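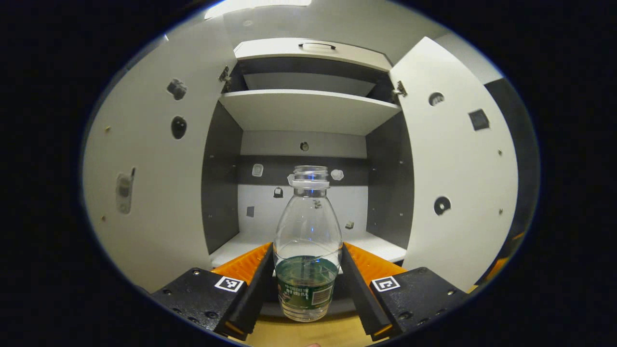 The gripper holding a water bottle in front of the open cabinet.

Chala hand-held gripper: frequently asked questions

I get more or less the same emails every month, so I've put my answers in one place. If yours isn't covered, write to me through the contact form and I'll add it when I get a minute.

Is Chala a robot?
Not yet! It's a gripper you hold and squeeze yourself, with a camera riding on it. I record myself doing small chores, and later on an arm with the same fingers gets to learn from the recordings. The arm is a separate project and it's in pieces on my bench at Flistton right now (Oluf Thorlacius has the shoulder joint at his place, long story).

Why are the finger pads orange?
That's the color of the spool I had open. I kept it because it shows up nicely against the dark plates, and I never lose a pad on the floor anymore. The ribs matter a lot more than the color. My first pads were smooth and bottles slid right through them.

What are the black-and-white squares for?
They're markers. The software finds one on each side and works out how far apart the fingers are, so I don't need a sensor or any wiring in the grip. The two patterns have to be different or it can't tell left from right. Ask me how I spent April.

Why is there a black ring around the video?
Wide fisheye lens. I leave the dark corners in — cropping them loses the edges of the view, and the cabinet doors are out there.

And the doors look bent?
Same lens. They're plain flat doors.

Why so many screw holes in the bases?
I couldn't decide where the finger mounts should go, so I drilled the whole top. Melur Hartono thinks it looks like a cheese grater. Feel free to leave most of them out of yours.

Can it pick up a full bottle?
Mine can, if you grab it low and keep your wrist steady. I'd start with just a little water in the bottom, though. An empty one tips over if you bump it and a full one makes a real mess. Thin plastic will crinkle if you squeeze too hard, and you get a feel for that pretty fast.

How many recordings do you need?
I have 900 so far, and more than 32 of those are me dropping things. Keep the drops in a folder of their own.

Can I build one at the Wedlow workshop?
Yes, please do! The printer there handles all the parts, and Nuria Workneh can show you the settings I used for the pads. Plan on five evenings if you've never set threaded inserts before. Bring your own screws, the shared bin is always out of the short ones.

Do you sell kits?
No, sorry. The files are free on the downloads page, and Kidus Weldu has a left-handed version there too. If a part doesn't fit, tell me which one and what printer you used.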